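Two arms, one table, and my whole May

I promised an update once the second arm was bolted down, and it's down! It took most of a month of evenings at Volholm, the shared workshop where I rent a bench, and I have the skinned knuckles to show for it. The bench top is drilled and the cables finally have some slack. I named the project Pesutier a while back and I'm too fond of it to change it now.

The left side was the easy one. I'd already been through that mounting once on my old bench, so I knew to put the bolts in finger tight, square up the base, and only then go around with the wrench. The right side fought me. The plate I'd ordered from Zanalden had its holes 2 millimeters off, and I spent an entire evening with a round file before I gave up and drilled new ones.

Grippers next. I went with long, tapered black fingers on both arms, and I love them. They get in beside small things without knocking everything over, and you can open them really wide. Each wrist also carries its own little camera, so I get a close view from each hand.
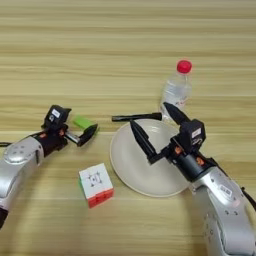 Filed under: Workshop / Robot arms / Long posts

My test objects are whatever I could find in the kitchen and the junk drawer. The puzzle cube is my favorite. It has flat sides and hard corners, and if the fingers come in at a bad angle it twists on you right away, so you learn a lot from one grab. The plate is much meaner. It's low and slippery, and the rim gives you almost nothing to hold. I haven't dared to try the bottle at full speed yet (water, electronics, you get it).

Most of my time went into calibration. I drive each arm to a grid of 64 points on the table, write down where it thinks it is, measure where it really is, and let a script work out the correction. The first full run took all evening and gave me garbage. I had typed in the wrong height for one base! I fixed the number, ran it again, and the two arms agreed on where the table was. I may have cheered loud enough for the laser cutter people to look up.

After that I wrote the part I'd been looking forward to, the bit that keeps the arms from hitting each other. It's very simple. Each arm owns its half of the table and has to ask before it reaches over the middle. There are smarter ways, I know, and I'll get to them, but this one fits in 824 lines and I can read all of it in one sitting.

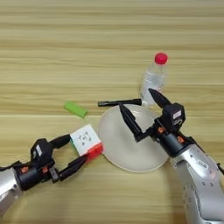
Xu commented on my last post that splitting the table down the middle would feel fine until I wanted to pass something from hand to hand, and that I should log the finger positions now, before I need them. Great advice, and I've taken it. The logger is in, and my first long session left me with 1165 rows to dig through. You can see the left fingers settle a tiny bit after they close, every single time, and I'd never have spotted that by eye.

So the handoff is next. I want the left arm to pick up the cube, bring it over to the middle, and have the right arm take it without either one tugging. I've started on the waiting part, where one hand holds still until the other says it has a grip, and I'm testing it at a crawl with my thumb on the stop button.

I also need softer pads for the fingertips. If you've found a rubber that sticks well to smooth plastic and doesn't peel off in a week, please leave a comment, I'm on my third kind!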